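Flomia House Residents' Association
Minutes of the general meeting, February 28, 2026
Minutes taken by Nermina Vlachou

1. Last minutes
Approved. The October minutes said the water pressure question was "close to settled." It was not, and I was asked to write that down.

2. Water softener proposal
Drudetti has sent a revised offer for a softener serving the whole building. The brochure promises fewer deposits, longer boiler life and "noticeably kinder water." Asked who had noticed, the Drudetti rep sent the brochure again.

The quote is 3000 for the unit and 212 a year for servicing. Salt is not included. Neither is moving the pipe in the basement, which the first offer did include. The secretary read both offers aloud and could find no explanation for the change.

Several residents on the upper floors want it anyway and are tired of scrubbing taps. Others said a bottle of vinegar does the same job. One owner pointed out that a softener will not repair metal that is already worn, and that old fittings will look old whatever water runs through them.
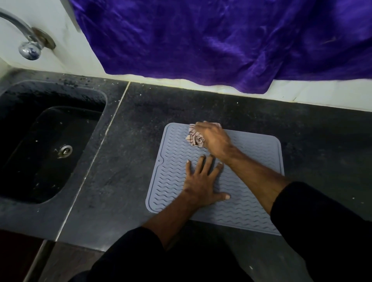 Item 2: kitchen faucet, with tarnish on the ring at the wall.

Perić quoted separately for replacing wall fittings, but gave a price per visit and would not say how many visits. Not accepted.

Decision: no vote on the softener until we have a water hardness test from someone who does not sell softeners. N. Vlachou to arrange. Spending limit for the test left open, over my objection.

3. Countertop sealing
Nirnus offers a group rate of 1000 for sealing stone counters, if enough of us sign up. "Enough" is not defined in the letter. The letter also says unsealed granite is "at risk" but does not say of what. Two owners have had theirs sealed before and could not agree on whether it made any difference.

It was suggested that people put a mat under wet dishes and leave it there.

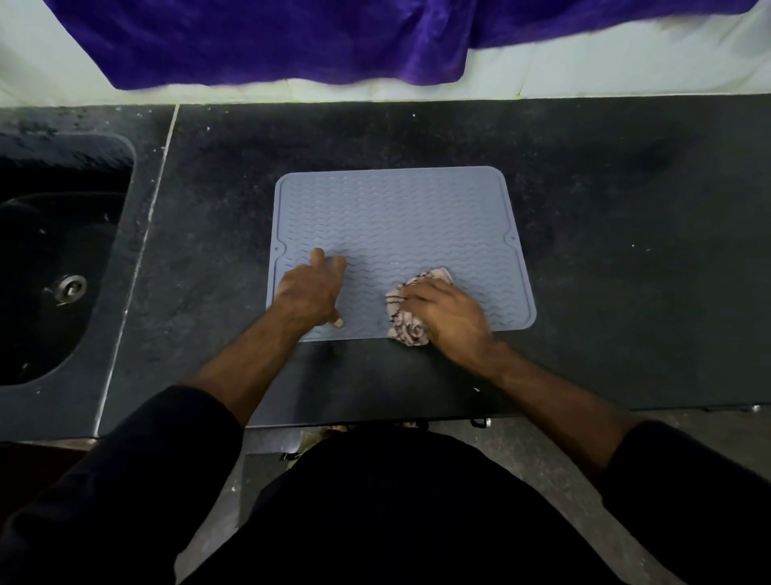

Item 3: gray silicone drying mat on a granite counter.

Decision: no group booking. Anyone who wants the sealing can call Nirnus and pay for it.

4. Other business
The bike room key is missing again. The stairwell light was reported fixed, and was off when we came up.

Next meeting to be posted in the lobby.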